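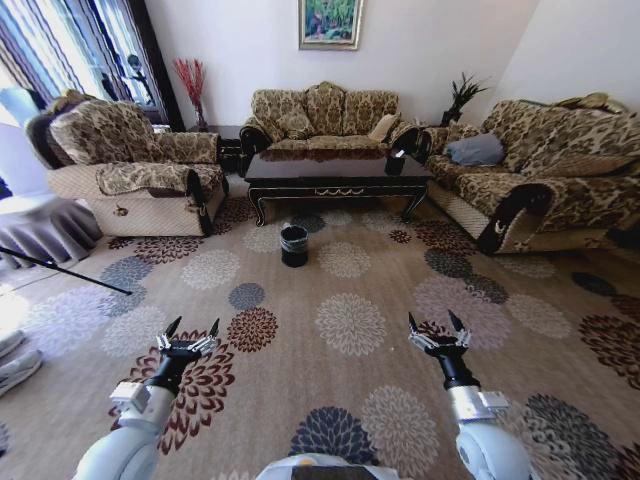
FOR IMMEDIATE RELEASE

Plunside opens a walk-in carpet and rug workshop in Endbridge

ENDBRIDGE, 2021-04-28 — Hi, I'm Filipa Salgado, I own Plunside, and I'm writing this one myself. We've been cleaning and mending carpets in people's homes for a while now, and starting next month we'll finally have a front door of our own! It's at the old Presico print shop on Mill Street, and you can walk in with a rug under your arm any day we're open.

The space is 3,000 square feet, all on one floor, with a loading door at the back wide enough for a rolled room-size carpet. That door sold me on the place. I spent years folding other people's rugs into a van through a side door that was never meant for it, and my shoulders would like to thank the landlord. The front half is for customers, with a long counter, a couple of chairs and a big table where we can open a rug up and look at it together. The wash floor is behind that, and behind the wash floor is the drying room, which has its own fans and stays a good deal warmer than the rest of the building (dress accordingly if you want the tour).

Joining me is Benoît Brunet, who will run the repair bench. Benoît trained on hand-knotted pieces and then spent a long stretch doing machine-made carpet too, so he doesn't turn up his nose at anything. Moth holes, chewed corners, fringe that the vacuum ate, seams that have started to open in a doorway — bring it in and he'll tell you what it would cost and whether he'd bother if it were his. "I like a plain old living room carpet," Benoît told me when I asked for something to put in this release. "People apologize for them. Then you clean one corner and they go quiet."

I feel the same way, and I'd like to say a word for the big patterned carpet. For years everybody wanted gray, and then they wanted a slightly different gray, and we pulled up more flowers and medallions than I care to remember. Now I'm getting calls from folks who have moved into a grandparent's house and want to keep what's there. Good! A busy pattern is kind to a family. It forgives a spilled coffee while you run for a towel, it hides the dent where the armchair used to be, and with a bit of care it will look good for a long time.

So a large part of the new workshop is set up for people who want to keep the carpet they've got. We call that side of things Arnaud, after the street where I grew up, and it's a simple plan for wall-to-wall carpet and large rugs that don't leave the house. We come to you twice a year. The first visit is a deep clean with a low-moisture machine, and the second is a lighter one where we also check seams, edges and the pad underneath. A year of Arnaud is $218 for one room, or $271 if you'd like us to do the stairs as well. Small repairs found during a visit are included, and anything bigger gets a written price before we touch it.
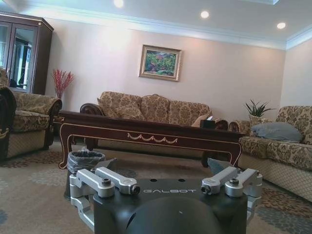 Photo: Plunside

We tried the plan out in March with customers we already knew, and I learned a few things. People want a text the night before. They want to know which furniture to move and which to leave for us (leave the heavy stuff, please). And they want to be told what to do between visits, so we've written it all down on one sheet of paper that will be free at the counter. I'll give you the short version now. Vacuum slowly, in two directions. Blot a spill with a white cloth and cold water, working from the outside in, and put the spray bottle back under the sink. Turn a loose rug around once or twice a year if the sun hits one end of it. If you have a wool carpet and you see small pale moths near the baseboard, call us that week.

For opening month, the first 200 people through the door with a rug of any size will get a free inspection and a fiber check, and they'll walk out with a written care note for that rug. You don't have to book any work. If all it needs is a good beating over the porch rail, Benoît will say so, and he'll show you how hard to hit it.

We're also planning Saturday morning classes at the repair bench, starting with rebinding an edge and then moving on to simple fringe work. Class size will be small because the bench is, and tools and thread are provided. If you have a rug of your own to practice on, bring it along, as long as it's clean and dry and you can forgive yourself afterward. Dates will be posted in the workshop window as soon as I've settled them.

Reporters and neighbors are welcome to stop in before we open. I'm there most mornings, usually in rubber boots, and I'm happy to talk about wool for longer than you have time for. If the front is locked, come around to the loading door and knock loudly — the fans are noisy.

About Plunside
Plunside cleans, repairs and looks after carpets and rugs for homes in Endbridge and the nearby towns. The business is owned by Filipa Salgado. Repairs are led by Benoît Brunet.

Media contact
Filipa Salgado, Plunside, Mill Street, Endbridge

###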